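Notebook entry, 22 Aug 2018
Project: Cuson remote bridge (infrared over network)
Bench 2, Gredcombe workshop

Purpose of the session: to establish whether the Cuson bridge can replace the handheld remote for the satellite receiver in the demonstration room, and to record command timing for the Demirtaş report.

The bridge was reset and joined to the workshop wireless network under a fixed address. Firmware was left at the version installed in February. The code table for the receiver was loaded in full and holds 173 entries, of which 24 are assigned to buttons on the phone layout. The remainder stay in the table and can be called by name.

Test 1. Channel up, sent 100 times from the phone at two-second intervals. The receiver registered 97. All three misses fell within the first ten presses, after the phone had been idle. A repeat with the screen kept awake gave no misses. The fault is therefore placed with the phone's power saving until shown otherwise.

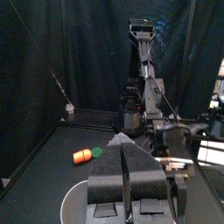 Test 2. Round-trip time from button press to acknowledgment. Median 594 ms, which is too slow for volume control. Holding the volume button produces a queue of commands that continues to play out after release – colleagues should take care with this when the amplifier is connected. The Vullitz layout drops repeats that arrive before the last one is acknowledged, and the same rule should be copied into ours.

Test 3. Power on from standby. The receiver and television share a toggle code, so the two can fall out of step. Separate on and off codes exist for the television (service list, second page) but none were found for the receiver.

Settings kept: repeat count 2, gap 40 ms, acknowledgment required.

Open items
Repeat Test 1 on the guest network.
Ask Demirtaş whether a delay on volume is acceptable in the first release.
Search the older code lists for a separate receiver standby code.
Label the spare infrared emitter and return it to the drawer.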